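Clemum (hand-held gripper)

Clemum is a hand-held gripper with an attached camera, designed for home construction and used to record household tasks for robot training. It was developed by Polyxeni Pappas at the Binness shared workshop and first demonstrated to members there on a Saturday in May.

Design

The tool is worked by hand and has no motors. Its two jaws close when the operator squeezes a trigger — a layout taken from an earlier workshop project, Wollia, which used cable-driven fingers and was abandoned after repeated breakage. The published parts list contains 70 items, and a complete unit weighs 795 grams. Assembly takes one builder 8 hours, not including printing time.

Use

Recordings are made in ordinary homes, without special lighting or backdrops. The first collection, known as the Stamatopoulos set, contains 1,832 short clips of cloth handling.

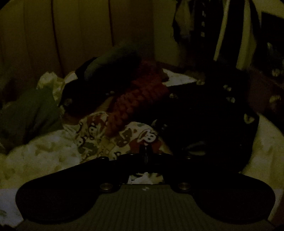

Cloth handling remains the main use of the design. Fabric changes shape whenever it is gripped, and one item often hides the edge of the next. On a bed piled with blankets, a chunky dark red knit may lie across a cream cloth printed with cartoon monkeys, and the operator must choose a point to grip where the two meet. The build notes advise closing the jaws slowly on knitted items.

Later versions

A second version with a shorter handle is under development at Binness. Drawings for the original remain available to members.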